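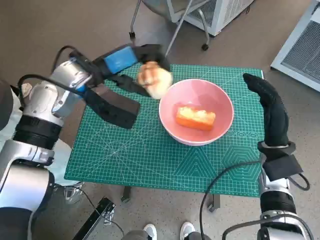
Day-old is best, Rafferty Crenshaw maintained, and two days old is better, and anyone who made a pudding out of fresh bread deserved what they got.

I said I had eaten pudding made out of fresh bread and it had been perfectly nice.

"You were being polite."

"I was on my own."

He let that go by. He had come round at eight in the morning with a paper bag under his arm and a theory, and he didn't mean to leave with either. The theory belonged to his aunt in Jusmont. According to her, you should never make a pudding from one kind of bread. You wanted something plain and something rich in the same bowl, and you had to let them sit together, dry, before a drop of milk went near them. They got to know each other. He used those words in my kitchen, in front of the kettle.

"How long do they need?" I said.

"An hour. She says you can tell."

"By what?"

"By the smell."

I have a good nose. I can tell you which flat on our stairs is having fish. I leaned over the pink bowl and smelled bread, with perhaps a little washing-up liquid under it, and I told him so.

"It's early yet," Rafferty said.

The rich one was a thick oblong with a bright orange crust, pale and crumbly on top. He called it toast bread. I thought it was cake. We went back and forth over this for a while, and he produced the bag as evidence, but the bag only said Vollico, which is the shop, and Vollico sells both. It also sells firelighters. The plain one was a roll with a lumpy top and a bit of a tear in it, the sort they sell off at the end of the afternoon.

"She won a prize with this," he said.

"Your aunt did."

"At the Kireron show. Two hundred entries."

"Two hundred puddings?"

"Two hundred entries in all. Jam, marrows and so on."

"How many puddings?"

He looked out of the window. There was a man on the roof opposite doing something to a gutter, and Rafferty took an interest in him.

I should say that I've known him a long time and have rarely caught him in a lie. What he does is believe people. He believed the man who sold him the bicycle. He believed Peng downstairs, who told him the boiler made that noise on purpose. When his aunt says two breads in a bowl are getting acquainted, he sees no reason why she would make it up, and he looks at you with real pity when you ask to see the workings.

So I suggested a test. It seemed fair. We would make her pudding, with the hour of sitting, and then a second one, straight off, with the same milk and the same egg. Same oven, too. Then Peng could come up and taste both with his eyes shut.

"You haven't enough bread for two," Rafferty said.

"I've half a loaf in the bin."

"It wouldn't be the same bread."

"Then we'll halve what's in the bowl."

He moved the bowl a little way towards himself.

"You can't halve it," he said. "It's 300 grams, her recipe. She's very firm about it."

"Did you weigh it?"

He hadn't weighed it. I got the scales down, which are old and stick, and he stood by with his hands in his pockets while I worked out what the bowl came to by itself and made a mess of the subtraction. By my figures the bread weighed less than nothing. I did it again and got 940 grams, and he said there, that's plenty, and I said it was plainly the bowl and the bread together, and also wrong. The scales went back in the cupboard.

By then most of the hour had gone. Rafferty sat on the stool and read me bits of the paper. I wiped the green mat where I'd dropped crumbs and I did not lean over the bowl, although I noticed that he did, twice, when he thought I was looking for the nutmeg.

"Anything?" I said.

"I think so. Come and see."

I came and saw. I put my face right down to it. It smelled of bread, and sweeter than it had earlier, I'll give him that much, but the oven had been warming all the while and the kitchen was close, and the man opposite had a radio going and I'd had no breakfast. Any one of those could do it to a person.

"Well?" said Rafferty.

"It's the oven."

"The oven smells of oven."

"It smells of last Easter's lamb. That might be sweet."

He poured the milk in slowly, all round the edge, the way she had shown him, and pressed the bread under with the back of a spoon. Some of it came up again. I asked what his aunt said about that. She said to leave it, he told me, and he went to wash the spoon, and I put my head out of the door and shouted down for Peng.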